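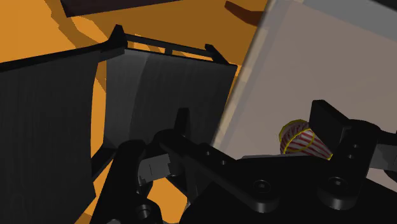 Fig. 1. Rendered view, orange surface and grey see-through panel.

Week 6 – tyres and fuel over a long stint
Notes by K. Motaung, from Sipho Molefe's lecture

Last week: grid procedure, done. Not on the quiz.

Stint length. Trade-off is fuel weight against stops. Full tank = slow early, fewer stops. Short fill = quick early, but you give the time back in pit lane. Work it out per lap, then multiply. Don't guess.

Kurkthorpe numbers (use these for the assignment):
Race distance 194 laps
Lap length 1842 m
Minimum car weight 1228 kg, driver in, no fuel
Mandatory stops 2

Weight is quoted dry so add your fuel on top. Half the group forgot this last year and got lovely lap times.

Tyre wear. Left rears go first on the long corners at Dridis. Kurkthorpe is kinder, but the last turn has a bump and people lock the inside front there. Flat spot = vibration = early stop. Plan for one.

Undercut – pit before the car ahead, fresh rubber, gain on the out lap. Needs clear track. If you come out behind traffic it's gone.
Overcut – stay out, hope theirs take a few laps to warm up. Better in October, cold track. See the Trirnarton race in the reader, Abernathy's team ran it from fourth.

Cautions. Field bunches up, a stop costs far less. So keep a fuel window open as long as you can. Sipho drew this on the board, I'll scan it when I get teh chance.

For next week: read the Trirnarton chapter, bring a stint plan for Kurkthorpe, one page, with a second version for a caution at half distance. Show your working. Units in metres and kilograms please, no gallons.

Tute starts 2 pm, same room. Bring a calculater.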